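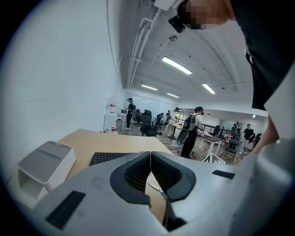
Just throw the keyboard out and the desk will sort itself, a reader wrote under my drawer post, and then added that anybody still keeping a keyboard with a cord on it in this day and age deserves whatever mess they get. Ouch! But I did think about it, for a whole evening, and I've decided no. I like my corded keyboard. It has never once needed charging in the middle of an email, and it has the number pad, and I will not do expense reports without a number pad.

So the keyboard stays, and everything else had to earn its spot. That was the plan for March, anyway. If you're new here, I have the table by the curvy white wall at Stado, the big shared office on the second floor of the Prothero building (the one with the pipes along the ceiling), and for most of the winter that table was a disgrace. I had mail on there. I had two mugs, a bag of rubber bands, a phone charger for a phone I gave away, and a stack of sample cards from Brenuvar that I kept moving from the left side to the right side and back again, as if that counted as filing.

What finally got me going was trying to find the scissors. I buy scissors constantly. I had convinced myself somebody was walking off with them, and I'd gotten kind of snippy about it (sorry), and then I lifted up the sample cards and there they were, the pair with the blue handles, right where I must have set them down before the holidays. I felt about two inches tall.

I took everything off. Every last thing, onto the floor and the nearest chair, and then I wiped the wood down with a damp rag and a drop of dish soap, going with the grain, and dried it with an old T-shirt. I know people swear by sprays. Brimico has one for 7 dollars that smells like oranges and I've used it and it's fine, but the soap did the same job and I had it already. The rounded front edge is where the grime hides, by the way, right where your wrists go. Do that part twice.
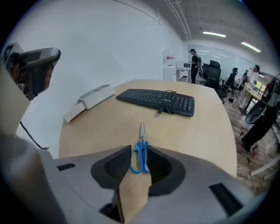
## The cord situation

OK, so the keyboard cord. Mine has been looped and pinched and rolled over by chair wheels for years and it has opinions about which way it wants to go. If I push it behind the keyboard it creeps back out. If I run it off to the side it catches my sleeve.

Things I've tried:

- A binder clip on the back edge of the table. Works great until you want to move the keyboard, and then you yank the clip off and it flies somewhere.
- Twist ties. They come out too kinked and they scratch the wood a little.
- Those stick-on hooks. Mine let go after a couple weeks, but the table was also pretty greasy at that point, so I may try them again now.
- A strip of the fuzzy hook-and-loop stuff, cut short. Best so far!

I bought a roll of that last one, 80 inches for next to nothing, and this is where having the scissors out in plain sight pays off, because you need to cut a piece and then cut it again when you realize it's twice as long as it ought to be. Wrap it around the slack in big lazy loops, nothing tight. Tight loops are how I killed my last headphones.

When I'm cleaning or shuffling stuff around I unplug the keyboard at the computer end and let the whole cord come along with it. It took me way too long to start doing that. I used to wipe around the thing like it was bolted down.

Crumbs, since somebody is going to ask: turn it upside down over a trash can and pat it like you're burping a baby. Then a soft dry paintbrush between the keys. I don't want to talk about what came out of the number pad.

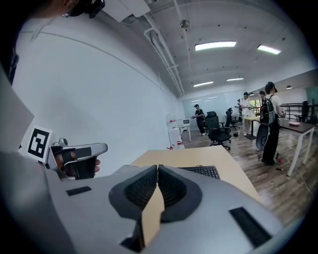
**Category: Desk & Surroundings**

I got so pleased with the table that I started looking at everything near it, which is always how these things get out of hand. The chairs, for one. We've got the black rolling kind and they migrate. You leave at night with one chair and come in to find a little herd of them parked wherever the last conversation was. I've started pushing mine all the way in before I go home and it makes a silly amount of difference in how the place feels at 8 in the morning.

Then the water jugs, the clear ones with the red caps. They live along the wall near the stacked white boxes, and I'd like them in one straight row, but I'm told that's not my department, so I have left them alone. (I nudged one. A tiny bit.)

The white and gray box with the two round hollows on top gets the left side of the table. I went back and forth on it, since I'm right-handed and it always seemed far away, but over on the right it was eating up my elbow room. Left it is. The keyboard goes in the middle, and the scissors sit just below it where I can see them and stop accusing people.

I figure I recycled 400 sheets of paper out of that pile, and yes, I counted, because I wanted to brag about it. I kept the Brenuvar cards in the end but they went home with me, and they're now making a mess of my kitchen counter, so look for that post sometime soon.
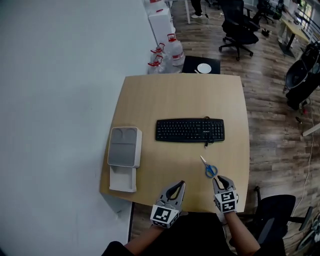
Put the scissors in a drawer like a grown-up, was the first reply when I told the newsletter list all this, followed by a very long and passionate paragraph on pencil cups. I hear you, I do! But I don't have a drawer at Stado, and a pencil cup on my table fills up with dead pens inside of a week. I've proven that more than once.

I'm giving the layout until the end of the month. Next up is the kitchen counter, and then the glove compartment, if I'm feeling brave.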